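Storing play food in a wicker basket: how to keep small pieces from snagging

Asked Thursday, May 17, 2018

We keep our toy food in a shallow oval wicker basket. The bread fits, but small curved pieces catch on the weave at the rim. Is a liner worth it, or should I switch to a plastic bin? The Halliday bin I looked at is 19 inches long.

Answer 1 (4 votes)
Keep the basket. Put the longest item in first, lengthwise, then set the small pieces beside it. A cotton liner folded over the rim stops most snags -- trim loose wicker ends before fitting it.

Answer 2
plastic. wipes clean

Answer 3 (1 vote)
Flomar liners run small on ovals. Measure the long axis at the rim, not the base, and add the fold. Mine needed a second wash before it lay flat.
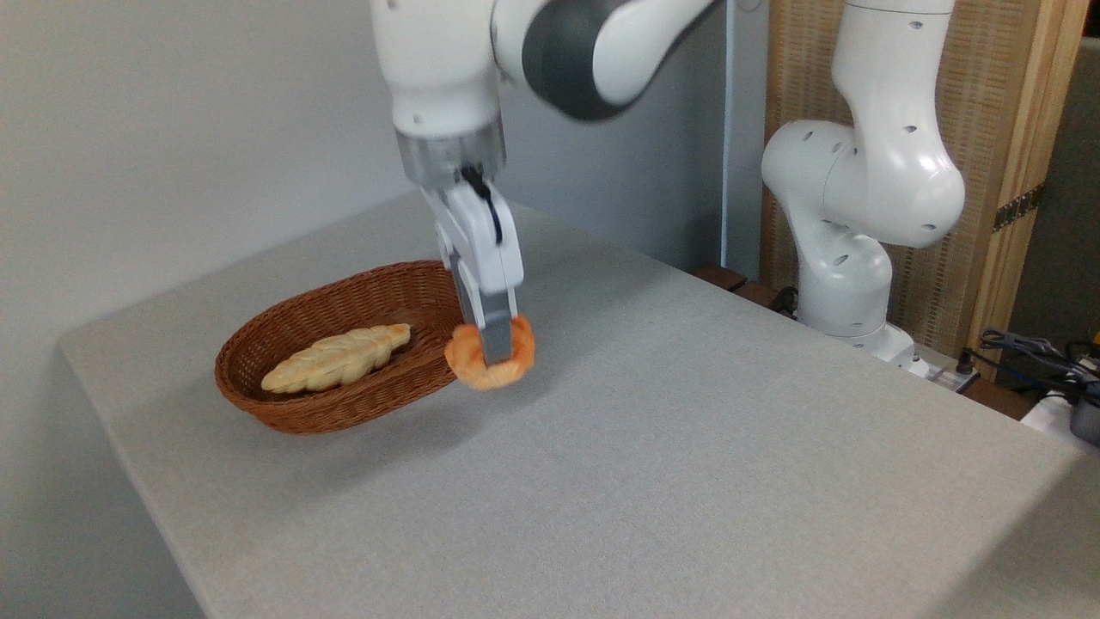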